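Visit Report: Open Afternoon at the Letar Automation Laboratory, Cowie

The Regional Manufacturing Skills Council was invited to send a delegation to the December open afternoon at Letar, held at the company's laboratory in Cowie. The program ran from 1:30 p.m. until shortly before 5 p.m. and consisted of a welcome, a tour of the workshops, and a demonstration session in the manipulation laboratory. This report is submitted to member institutions for information.

Arrival and welcome

Visitors signed in at the east entrance and were issued badges and safety glasses. The building was formerly a textile warehouse, and the ground floor still has its original loading doors, one of which now serves as the delivery bay for Emitz, the fixture supplier that shares the site. Parking was limited, and delegates coming by train should note that the connecting bus does not stop at the gate on return journeys.

Ravindra Joshi opened the afternoon with a short talk on the history of the laboratory. Letar began by servicing packaging equipment and moved into two-arm work after a contract with Stultik, a maker of small household appliances. Stultik wished to know whether the final wiring step on one of its products could be shared between a person and a machine. That question is still open, and Mr. Joshi made no claim that it would be settled soon.

Workshop tour

The delegation was taken through the machine shop, the electronics room and a storage area in which spare joints and cables are kept. Room 906 is reserved for training and was set out with benches for the apprentices who join the company each fall. The apprentices spend 8 weeks there before they are permitted to work on a live station. Several delegates asked about entry requirements, and the company has agreed to supply a written summary.

The manipulation laboratory

The main part of the visit took place on the upper floor, where the two-arm stations are located. Each arm is attached to the front of its station and reaches inward over a shared tabletop, so that the grippers can meet near the center. Staff explained that most of the setting-up time goes into defining the space that both arms may enter, and the order in which they may enter it. Cable routing was also discussed at length. The cables are tied along the forearms and left in wide loops at the elbows – a tight cable limits the travel of the joint, and a long one can catch.
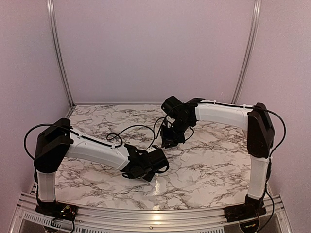
Yurii Hrynyshyn remarked that the cables had taught him more than the software had, and that any college planning a course in this field should let students route and tie them by hand before they write a line of code. He added that two arms are harder to teach than one chiefly in the matter of waiting, as each must hold still at the right moment for the other.

Questions from the delegation turned mainly on cost and supervision. Letar keeps two members of staff present whenever a station is under power, and the company does not expect to relax that rule for visiting students. Figures on cost were not given.

Follow-up

Letar has offered places for a teachers' day in the spring, with dates to be confirmed. Institutions wishing to take part should send the names of interested staff to the Council office, stating whether they teach at introductory or advanced level. The written summary of apprentice requirements will be circulated when it is received.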